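## 6. Shared pantry station: shift start and bottle handling

Section 6 applies to the Koltham site after the May changeover. Before the changeover, one attendant per shift moved drinks between the desk and the refrigerator by hand. That person is now the station attendant. The carrying is done by the robot. Checking, stopping, and exception handling stay with the attendant.

Questions about duties go to Maricruz Ledesma (operations). Questions about the robot's program go to Eliseo Tlapale (Getden support).

### 6.1 Before starting

1. Sign in on the station tablet with your own code. Do not work under another person's sign-in.
2. Clear the desk of cups, paper, and personal items.
3. Place bottles upright near the rounded corner of the desk, caps on and tight.
4. Walk the cable path. Cables must have slack and must not be pinched in a door or under a desk leg.
5. Keep the floor clear between the desk and the refrigerator.
6. Select **Pantry > Transfer** and confirm that the bottle count on the tablet matches the desk.
7. Stand back and press **Start**.
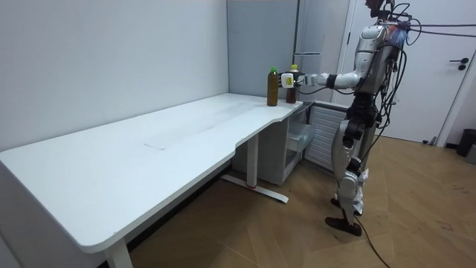 *Figure 6-1. Arm extended to the bottles at the desk corner.*

**CAUTION:** Do not reach across the desk while the arm is extended. To move a bottle, press **Hold**, wait for the steady amber light on the tablet, and then approach.

**NOTE:** Bottles may differ in height and cap color. No change of setting is needed for this. Open bottles, cans, and cartons are not accepted at this station and are still moved by hand.

### 6.2 Refrigerator and freezer drawer

1. Leave the refrigerator door to the robot unless the tablet shows **Door assist**.
2. If **Door assist** appears, press **Hold**, open the door by hand, and press **Resume** from outside the work area.
3. Check the drawer before a frozen-goods run. Remove loose ice and anything left from the previous shift.
4. Do not push the drawer in while a hand is under or beside it.

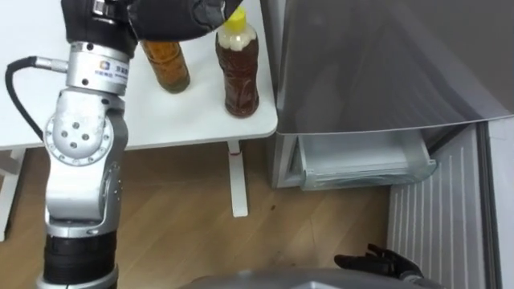

*Figure 6-2. One hand at the bottles, the other low beside the open freezer drawer.*

**CAUTION:** The two arms can work at different heights and on opposite sides of the body. Watch both. A still arm is not a parked arm until the tablet shows **Parked**.

### 6.3 Stops and faults

| Code | Meaning | Attendant action |
|---|---|---|
| 821 | Grip not confirmed | Press **Hold**. Check the cap and stand the bottle upright. Resume once. |
| 1831 | Cable tension | Press **Stop**. Free the cable. Call Getden support before restarting. |
| 3330 | Door or drawer position | Press **Hold**. Set the door or drawer by hand. Resume. |

If the same code returns after one restart, end the run and move the remaining bottles by hand. A manual finish is entered as **Completed, manual**. It does not count against the attendant.

### 6.4 Changes to the attendant's work

- The attendant covers the pantry and the supply window in the same shift. Isauro Tapia assigns the split.
- The hand tally sheet is withdrawn. The tablet log replaces it, and attendants may read their own entries at any time.
- Lifting of full cases is unchanged. The robot handles single bottles only.
- Each attendant completes the stop-and-recover training with Consuelo Arriaga before working alone. Attendants who have not completed it work as second person.
- Any attendant may stop a run without asking a supervisor. Enter a few words in the log afterward.

### 6.5 End of shift

1. Press **Park** and wait for **Parked** to show.
2. Close the drawer, then the door.
3. Wipe the desktop and the floor along the cable path.
4. Read the transfer counter. At 4,000 transfers, open a service request for gripper and hand inspection.
5. Sign out.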